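Ticket 753 - Warkach streaming app - film stops before the end
Status: reopened
Raised by: Anas Khalaf

I rented Nurkosura in February and it stops eight minutes before the credits. The picture freezes, the sound carries on for a moment, then I'm sent back to the home screen and asked to rate the film. I can't rate an ending I haven't seen.

Your first reply said my connection was to blame. I doubt it. Other films on the same television play to the end, including Caron, which is longer. I restarted the router anyway. No change.

Second reply told me to remove the app and put it back. Did that. The film now shows as 100 per cent watched, so it starts from the beginning every time and I have to wind forward.
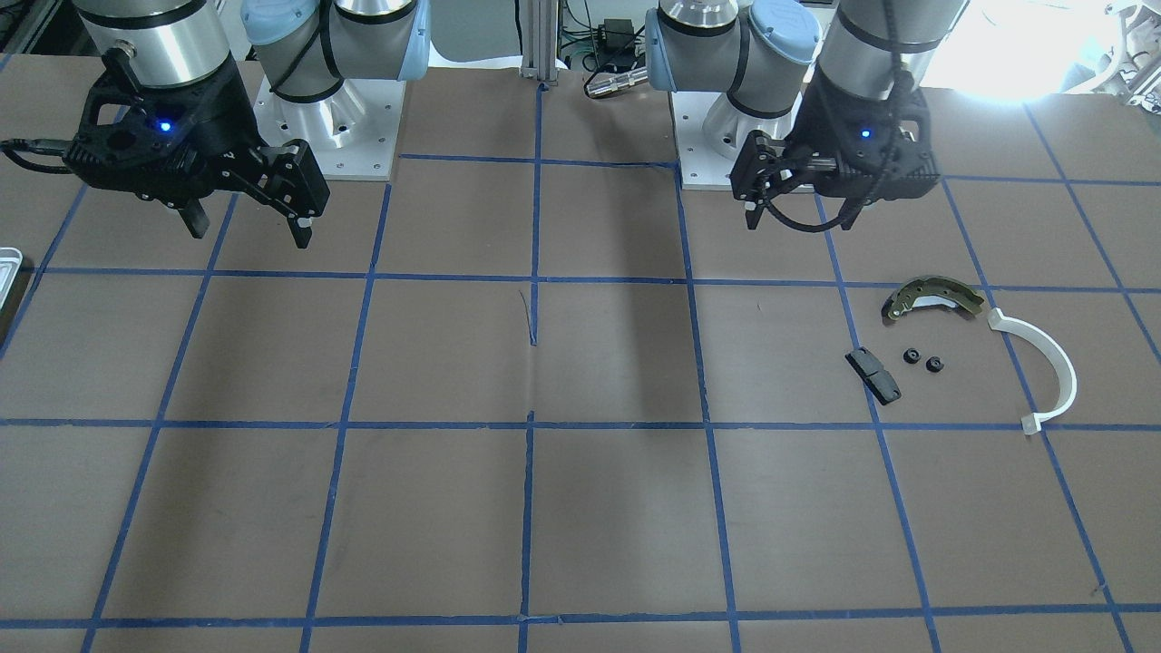 Page 3

Support note, 16:40: Customer asked to try with subtitles off. File checked, no fault found.

Customer reply: Checked how? Did anyone sit through the last scene, or did a screen somewhere show a green tick? Subtitles off made no difference. It also stops at the same point on my phone, away from the house, so please don't send me the router advice again.

My guess is that you were sent the festival cut and are using the running time of the cinema one - or the other way round. The listing still has Priltus down as the distributor, and their name isn't on the opening titles.

Support note: Passed to the catalogue team. Rental period extended.

Customer reply: An extension is no use if the ending isn't there. Refund or the full film, please. Leave this open until I've had one of them.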